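Demonstration collection for paper filing

Demonstration collection for paper filing is the recording of example movements from which a learning system is trained to place printed sheets into a folder or binder. It is a branch of bimanual manipulation, in which two arms share one work surface. The recorded examples, called episodes, consist of camera video and joint positions stored against a common clock. This article describes the practice with reference to the Stilteo paper set, recorded at Huddale and released in June.

Background

Paper is a hard material for automated handling. A single sheet has almost no stiffness, lies close to the surface below it, and bends when pushed from one edge. Two sheets that overlap may move together or slide apart, depending on friction and on where the force is applied. Rules written by hand for one arrangement of sheets often fail on the next. For this reason most work on the problem uses imitation learning, in which a policy is fitted to movements guided by a person.

Work cell

The Stilteo cell is a table with two arms fixed to an aluminum rail along the front edge. Corrugated gray panels close off the back and both sides and keep the background constant between episodes. The surface carries a printed leaf and flower pattern. A patterned ground makes the edge of a white sheet harder to separate by brightness alone, and policies trained only on plain tables tend to do poorly when the ground is changed.

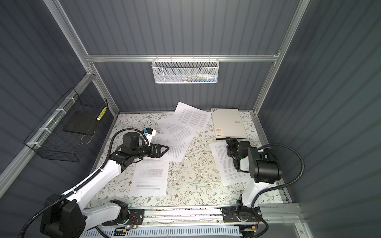
Episode structure

An episode begins with the arms in a rest position and ends when the operator marks it complete or abandoned. In the Stilteo set the task is divided into 2 phases. In the first, the folder is brought to the working area and opened. In the second, a sheet is moved onto it and its edges are brought into line with those of the folder. The phases are labeled separately, so that either can be used for training without the other.

Sheets are scattered by hand before recording. Operators are told to vary the angle and the amount of overlap and to avoid tidy stacks. Once a page is on the folder, small corrections are made with the tips of the fingers, and the remaining sheets are left where they lie.
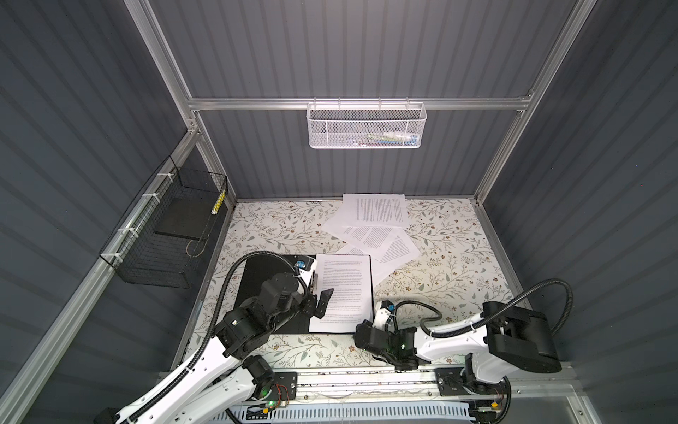
A page on the black folder, with further sheets toward the back wall.

The release contains 2,646 episodes. Of these, 63 are marked as abandoned and are kept in a separate list. Video and joint positions are both stored at 50 samples per second.

Camera placement

Fixed cameras give a view of the whole table and are used to plan the approach. They are less useful in the last part of the movement, when an arm may cover the edge being aligned. Cameras mounted at the wrist supply the missing detail. At close range they can show the clip of a binder, a curled corner and the gap between a fingertip and the page. Their view changes with every movement of the arm, and a policy must learn to relate the two kinds of image.

Printed text is not used as a training signal in the Stilteo set. It does provide fine texture from which the rotation of a sheet can be estimated.

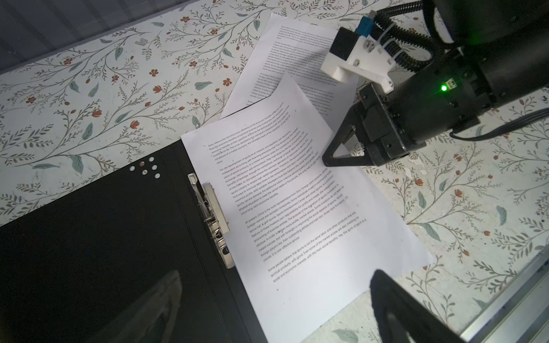

Kowalchuk, in a published response to the release, argued that wrist video should be weighted more heavily than fixed video during alignment, and that joint positions alone say too little about whether a fingertip has met the paper. The response also asked for force readings, which the first release does not include.

Quality control

Each episode is reviewed after recording. The Waken review tool plays all camera streams side by side and flags gaps in the clock, sudden jumps in joint position and long periods without movement. A reviewer then confirms the phase labels. Episodes in which a sheet is torn are removed. Those in which a sheet is dropped and picked up again are kept, as they contain examples of recovery.

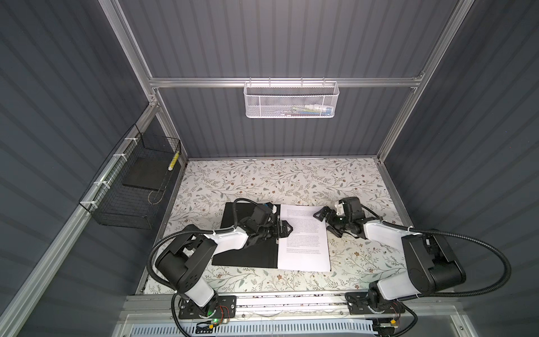
Both grippers close to the page, one on each side.

Limitations

The set covers one table, one surface pattern and one pair of arms. Sheets are of ordinary printer paper, and no card, glossy stock or bound pages were recorded. Results on other cells have been mixed, with most reported failures occurring when sheets overlap closely. Closing the binder clip is outside the scope of the labeled phases.

See also

Bimanual manipulation
Deformable object handling
Imitation learning
Teleoperation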